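Saturday, March 26, 2022

I drove out to Prosby Marsh this morning to look at a hole. It's a shallow, soggy hole of 80 acres, and I have now visited it more often than I've visited my own dentist.

The short version, for anyone new to this blog: Prosby was a lake until somebody at the old Cartwright mill cut a ditch through its south rim and let the water go down to Livside. Corn went in. The corn sulked. A later owner tried hay, then blueberries, then a sign offering the whole thing for sale, and the sign lasted longest.

Now the county wants to plug the ditch. Rekha Salian, who taught me most of what I know about peat, thinks the soil has sunk so far that we'd get a deeper lake than the one we lost. The people with houses on the Brurthorpe side have heard the word "deeper" and are not enjoying it. 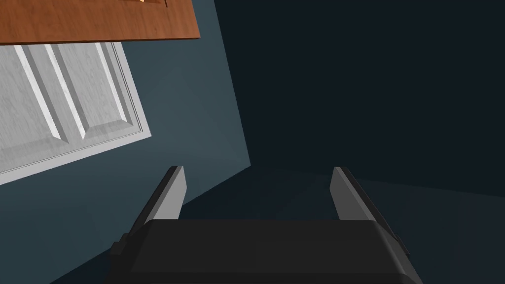
What happens to the ditch if the plug goes in?

The upper 1,348 feet would be filled with clay and planted over, and the rest would stay open to carry storm water down to Livside.

I asked Mebrat Alemayehu how long the basin would take to fill. She said two wet winters, or one very wet one, and then looked at my shoes, which were already making a start on it. She has been reading the water gauge by the road for 20 years — unpaid, in all weather, and with much better boots.

The hearing is still waiting on a date. I'll post it when I have it. Meanwhile the frogs have moved into the ditch and are extremely loud about it.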